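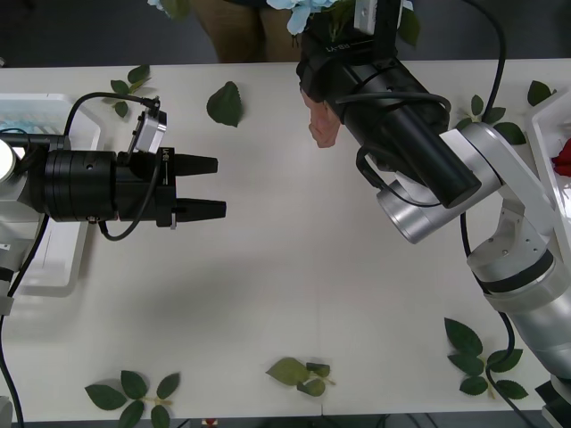 Last edited by Ashton Gilchrist on 7/30/20

White work table or a darker one? Trying to decide before August

Ashton Gilchrist
I need a new work table for the back room and I'm stuck on the color of the top. The table in the picture is the look I have in mind, plain white all the way across. My wife thinks I'll regret it and wants gray or a wood tone.

What it will be used for: wrapping parcels, mending, cutting paper and cloth, fixing small things, and my daughter's school projects when the kitchen table is taken. No cooking. Maybe a little model paint now and then.

The room has one window on the north side and it's dim most of the day. The old table is dark brown and I lose screws and pins on it all the time, so that's one reason for going white. The other is that I can see pencil marks and thread on it.

Two quotes so far. The Warener table with a white laminate top is $427. A local shop in Trostadmont will make one with a linoleum top in any color they stock for $575. Both are six feet long. I have to order by August because the shop closes for a while after that.

Anybody lived with a white top for a few years? How does it look now?

pinfeather
I've had a white laminate top in my sewing room since we moved in. Wouldn't go back. You can find a needle on it if the lamp is off to one side. If the lamp is straight overhead there's no shadow and a silver pin is harder to see than you'd expect, so think about the light too.

Stains: ballpoint comes off with rubbing alcohol. Permanent marker mostly comes off. Red thread that got damp and sat overnight left a pink line that took a week of wiping to fade. Denim rubs off blue along the front edge where I lean. That comes off with a melamine sponge, but the sponge dulls the finish a little every time, and now the front edge is flatter than the rest.

dovetail_ray
I'd vote against white. I had a white bench top in the garage and it looked dirty from the second day on. It wasn't any dirtier than a brown one, you just see all of it. I ended up wiping it down before I started anything and again when I finished, and I don't enjoy wiping.

The glare is the other thing. Your window is on the north side so you may be fine by day, but at night with a bright bulb a glossy white top bounces straight up into your eyes. I was getting headaches. Painted it a medium gray and they stopped.

pinfeather
ray, was yours glossy? Mine is matte and I don't get that at all.

dovetail_ray
Glossy, yes. Leftover kitchen material, so I didn't pick it.

marlow_h
Matte versus gloss matters more than the color, in my opinion. Gloss wipes clean faster and shows scratches sooner. Matte hides scratches and holds on to grease from your hands. Ask Warener what finish the top is. They sell that table in both and the web page doesn't say which one you're getting until you click through to the parts list.

Also ask about the edge banding. On cheaper tables it's a thin strip glued on and it starts lifting at the corners. On a white table you'll see a dark line there as soon as dirt gets under it. I reglued mine with contact cement and a hot iron through a dish towel. It held on three corners. The fourth one still lifts in summer.

Ashton Gilchrist
I called. The $427 one is matte. Gloss is a special order and takes longer. The woman on the phone said the edge banding is glued at the factory and that they sell replacement strips, which tells me it comes off.

dovetail_ray
Matte I could live with. Still wouldn't buy it.

oldquarry
Get the linoleum. I know it's more money. It's quieter under tools, it's warm on your forearms in winter, and small nicks don't show the way they do in laminate because the color goes all the way through. When laminate chips you see brown or black underneath and you can't do much about it.

The drawback is that linoleum doesn't usually come in a true white. You'll get something closer to cream or mushroom. In a dim room the light one will do the same job for you as far as finding screws goes. And keep nail polish remover off it.

I had mine done by Rugemalira, a small outfit that does counters and desks. They told me to wax it twice a year. I wax it when I remember.

pinfeather
Doesn't it mark under a rotary cutter, though? Ashton said cutting cloth.

oldquarry
You use a mat on either one. I don't know anybody who cuts straight on the table.

marlow_h
My father did for his whole life, on plywood. He just turned the sheet over when it got bad.

tess_in_the_attic
Different suggestion – buy the cheapest solid table you can stand and put a loose top on it. I have a plain door on trestles with a sheet of white hardboard laid over it and held by a lip at the front. When the hardboard gets ugly I replace it. I've done it once. You can have white this year and gray the next if your wife turns out to be right.

It does slide a bit if the lip isn't tight. I put strips of rug grip under the back corners.

Ashton Gilchrist
I like that but I don't have the room for trestles. There's a radiator along one wall and the legs have to be right at the ends. I'm also no good at making things fit. The lip would be crooked and I'd see it every day.

What about a big desk mat over part of a white top? Say the four feet in the middle where the work happens, and leave the ends bare?

tess_in_the_attic
That works. Get one that lies flat out of the package. The rolled ones keep a curl at the ends for weeks and everything round travels to the middle. I put heavy books on mine.

dovetail_ray
If you're going to cover the middle of it then why pay attention to the color at all? Buy the wood tone, put a white mat on it, done. Everybody's happy, including your wife.

pinfeather
Because things roll off the mat. That's where the screws go.

marlow_h
pinfeather has a point there. Most of what I drop ends up near the back edge. I screwed a thin strip of molding along the back of my table so nothing falls behind it, and I'd do that before I spent any time choosing colors. Leave a gap in it for cords. I didn't, and now the cord for my lamp goes around the side and hangs where I bump it with my knee.

benchlight
Lurker, first post. I refinish furniture, mostly tables. Something I haven't seen mentioned is yellowing. White paint can yellow, oil paint especially, and it's worse in a dim room than in a sunny one. A north room is where I've seen it most. Laminate holds its color better but if you leave a box or a lamp base in one spot for years you can get a patch that doesn't match. Move things once in a while.

If anyone reading this is painting their own, use a water-based enamel and let it cure for a good long time before you put anything heavy on it. Dry to the touch is not the same as cured. I've had to sand out the outline of a sewing machine for a customer who couldn't wait.

dovetail_ray
I can confirm the curing thing. My gray top still has a ring from a coffee can.

oldquarry
What size is the lamp situation, Ashton? You said one window. If you're working in there at night I'd take some of the money and put it toward a decent clamp lamp whatever top you get.

Ashton Gilchrist
One ceiling fixture and a floor lamp that used to be in the living room. The clamp lamp is a good idea. I went and looked at Ekinance, the secondhand office place out by the highway, and they had a few lamps with long arms, all with the springs shot. They also had a white table but one leg was bent and they wouldn't come down on the price, so I left it.

I brought home samples from the Trostadmont shop. The lightest linoleum is called pearl and it looks yellow to me next to the wall. My wife likes it. I dropped a handful of small brass screws on each sample, and they're easier to see on the white laminate. The black pins are easy to see on both.

oldquarry
Try it at night too. Mine looks like a different color under the bulb.

Ashton Gilchrist
Did that last night. The pearl looked better and the white looked bluish. I've gone back and forth enough that I'd like to stop. I'm going to order the matte white from Warener and put the difference into a lamp and a mat. My wife gets to choose the mat.

pinfeather
Good choice. Keep the alcohol and a rag in the room so you don't have to go look for them.

dovetail_ray
Post again in a year and tell us what the front edge looks like.

marlow_h
And order a set of those edge strips with the table. When they change the model you won't be able to match the white.

Ashton Gilchrist
Added the strips to the order. Thanks, everybody. Does anyone have a lamp they like that clamps onto a thick top? Most of the ones I'm finding stop short of what I need.

tess_in_the_attic
Measure the underside first, not just the thickness. A lot of tables have a metal rail a little way in from the edge, and the clamp hits it. I had to put mine on the short end.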